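Sticks, Trays and a Very Stubborn Desk

I promised back in March that I'd write up the simulator side of things, and then spring got away from me, as it does. The shared workshop on Lindholm has been busy, the good bench was taken most evenings, and so I've been doing the robot work at my own kitchen table with a mug of tea and the laptop fan howling like a hair dryer.

For anyone just joining, we're trying to get our two-armed machine (we call it Plikeo, please don't ask) to tidy up small things on a desk. The real one is still in pieces at the workshop waiting on shoulder bearings. Until they come, everything happens in simulation, and I've grown terribly fond of my fake little room with its brown desk and its big dark door. I gave it two sticks to practice on, one blue and one green, and a black tray for them to lie in.

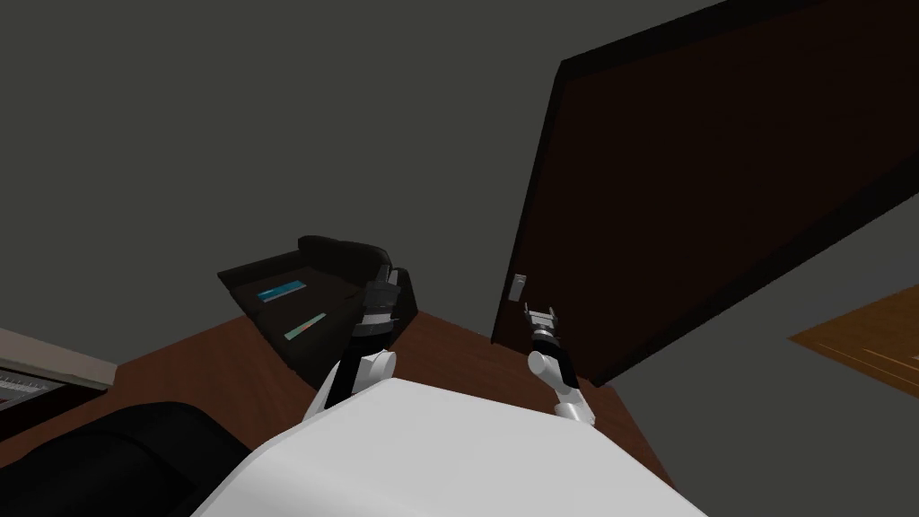 Stunon wrote to me after the last post to say I was making life too hard for myself with sticks that thin, and that blocks would let me sort out the arm motions first and worry about the fingers later. Fair point! I did try blocks for a week in April, and the planner looked like a genius. Then I went back to sticks and it fell apart, so I'd rather stay with the trouble I've got.

My current settings, for those who asked: 300 practice runs a night, 600 if I remember to close the browser, and a friction value I've changed 16 times and still don't trust. The tray lip is the real nuisance. Come in too low and the gripper catches on it, come in high and the fingers close on air. I've got 5 different approach angles saved and a favorite that changes daily.

Next job is the door handle, which wants a twist and a pull together, and I haven't even started on the pull.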